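Robotics club news

October got away from me, so this is a bit of a catch-up! Our Sunday group at Grirndale has moved on from driving little carts through mazes and we're now deep in the kitchen challenge, all of it in simulation. Zeyu Xiao and Precious Maglaya picked the fridge task (brave of them) and they've been teaching the arm to reach for food on the shelves without clobbering everything else in there. I've had a go myself and my score was dreadful.
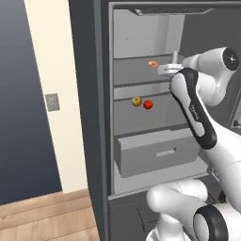

The tricky bit is the wrist. Precious reckons it should come in level and slow, Zeyu wants a steeper angle, and they've agreed to run both versions 3000 times overnight and let the numbers settle it. I know which one I'm backing, but I've promised to keep quiet.

We've got room for three more members, ages 12 and up, and you don't need to have written any code before. Have a word with Wekesa Lema at the front desk, or just turn up and grab a chair!

Felicidad Abella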